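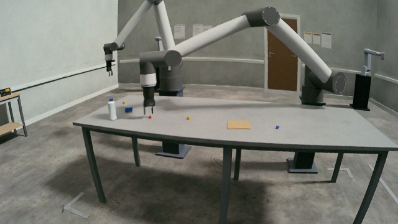 The Bitar cell in simulation, near arm at the red cube.

Hi Rosângela,

Progress report for April, a bit longer than usual this time because something went wrong and I'd like you to get the whole story from me before you hear bits of it in the hallway at Altstead!

First the good part. The board task is now running from start to finish in the simulator: pick up each cube, set it on the tan board, back away, go again. We did 111 runs with the near arm while the far arm stayed parked, and 102 of them finished clean. In March we couldn't get through a morning without somebody restarting the whole thing, so I'm pretty happy with that.

Now the fault. Of the nine bad runs, 6 were the same thing, and it's the one I'd call a safety matter. When the stop signal came in while the arm was on its way down, the controller reported "stopped" right away, but the arm kept following the last few points it had already been sent. It's a short move and it looks harmless on screen. With a real arm and a person's hand on the table it would not be harmless, and the status light would be telling that person everything was fine.

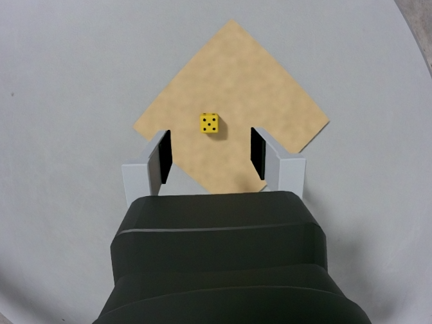 I found it by accident, going back through the logs for a different problem (the fingers were closing a little early on the yellow die, more on that in a second). The joint positions were still changing after the stop was logged, and I read that line maybe ten times before I believed it. Groltetti, who wrote the motion buffer for us, confirmed it the next day – a stop request pauses new commands but doesn't clear the ones already waiting. They've sent a patch. It clears the queue and holds back the "stopped" message until the joints really are still. I've only tried it on the slow speed setting so far, and it behaved, but please don't count that as fixed yet.

The early closing was behind 2 more of the bad runs. That one was my own mistake: I had the board height set to zero, so the arm thought the die was lower than it was. Easy change, already in.
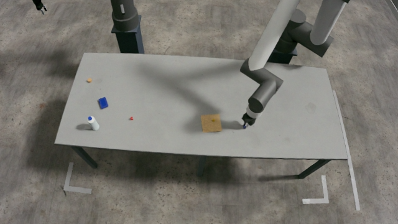

The last bad run I can't explain. The arm froze partway through a move and the log just ends. I've kept everything from it and I'll go on poking at it.

What this means for the schedule: I don't want to move to the hardware at Drilden until the patch has been through all 111 runs again, this time with a stop sent at a random moment in every one, at full speed. I know we'd promised you hardware time sooner. The simulator work comes out of the money we already have, so I'm not asking for more, only for the Drilden booking to be pushed back. Could you let me know if that causes trouble on your side? I'd also like an okay to share the stop logs with Groltetti, as the agreement is a little vague on that.

The rerun results will go to you as soon as I have them, the ugly ones too.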